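Speckled granite in the bathroom, how do you keep it clear?
Home > Bathrooms > Counters and vanities

Lolent
24th October
We have cream, tan and black granite on the vanity with light wood cabinets under it. Small stuff gets lost on it. I set down a white tube with a green cap and looked right past it twice. I'm thinking of a tray from Findlow, $40.

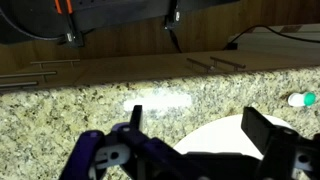

Counter by the cabinets, green cap at right

Kolenis
Skip the tray. It takes up room and you have to lift it to wipe. Put everything in a drawer.

Lyons
Disagree. I've had a tray since June and it's fine. Drawers are where toothpaste goes to leak. What stays out every day?

Lolent
Toothpaste, hand soap, a steel tumbler, a water bottle. Also some folded papers that need to go somewhere else. Sink end: 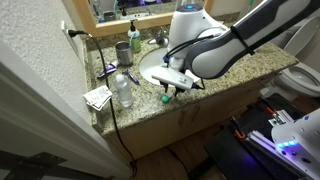 Re: Sink end

Kolenis
Soap stays, the rest goes in the drawer. The papers are hanging over the edge and they're next to a sink. Move those first.

Lyons
I'd leave the tumbler out too and stand the toothpaste up in it. Then you only need a small tray, 6 inches or so.

Kolenis
Then what do you drink from?

Lolent
I have the bottle for that. Papers are going to the kitchen tonight. I'll try the tumbler for 2 weeks before I buy anything.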